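New Release Review: Live at the Womel Room, Kowalczyk Quartet (DVD)

23 June 2018
By the Reviews Desk

Print this page | E-mail this page

I've been a sucker for concert DVDs ever since I wore out a borrowed tape of an organ trio in college, so I was predisposed to like this one. I didn't expect to watch it straight through and then go right back to the menu and start over! The Kowalczyk Quartet has been a favorite on the Vusbridge club circuit for years, and this is the first time anybody has put them on video with sound that does them justice.
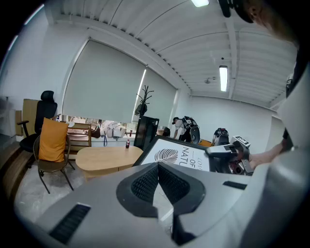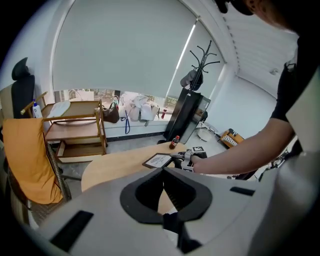
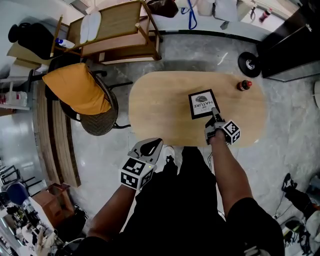
The lineup is tenor sax, guitar, upright bass and drums, no piano, and that leaves a lot of air in the music. The guitarist fills it when it needs filling and otherwise stays out of the way. On the opener, a medium swing blues called "Lirnby Shuffle," he waits two full choruses before playing anything but the lightest chords, and when the solo finally comes it's all warm tone and long lines, with a little bite from the pick on the top strings. I play some guitar myself (badly) and I kept hitting pause to look at his left hand. There are plenty of close shots of it, bless whoever was calling them.

There are 14 tunes in all, split into 2 sets. The first leans on standards and the second is nearly all originals. "All the Things You Are" gets a Latin treatment that I was ready to grumble about and ended up loving. "Body and Soul" is just tenor and bass for the first half, so quiet you can hear the keys on the horn moving, and then the brushes come in underneath and the whole room seems to lean forward. Of the originals, my pick is "March Thaw," a waltz with a melody I've been humming in the car all week. The bass solo on that one is worth the price of the disc, and I don't say that about bass solos very often.

Sound first, since that's where so many of these small-label discs fall down. You get a choice of stereo or surround, and I liked the stereo mix better. The bass is round and clear without booming, the ride cymbal has a nice woody tick to it, and the sax sits right in the middle where it belongs. The surround track puts a little too much applause behind you for my taste, though my wife preferred it, so try both.

The picture is good and the editing is even better. Shots are allowed to last! When the drummer takes his fours at the end of "Lirnby Shuffle" the picture stays with him the entire time, hands and feet, and you can follow how he's building each phrase off the last thing the sax played. I do wish the lighting were a bit brighter at the back of the stage during the second set, where the bass player goes pretty dim in a couple of spots.

Extras are modest but nicely chosen. The rehearsal segment runs through 6 choruses of a tune that didn't make the show, with the band stopping to argue cheerfully over an ending. There's also a long talk with the group on how they write and arrange, and a printable lead sheet for "March Thaw" if you put the disc in a computer. I printed it out the same night. The bridge is harder than it sounds.

A small complaint: the chapter menu lists the tunes in alphabetical order instead of set order, and it takes some squinting to find where the second set starts. The booklet has them in the right order, so keep it handy.

If you like straight-ahead jazz played by people who are clearly listening to each other, get hold of this. Guitar players especially. I'm already hoping they film the next one, maybe with an organ added.

Related Items
Womel Room Sessions: The Trio Nights (CD)
Brushes and Sticks: A Jazz Drumming Workshop (DVD)
Vusbridge After Hours: Live Compilation (CD)
Chord Melody for the Working Guitarist (book)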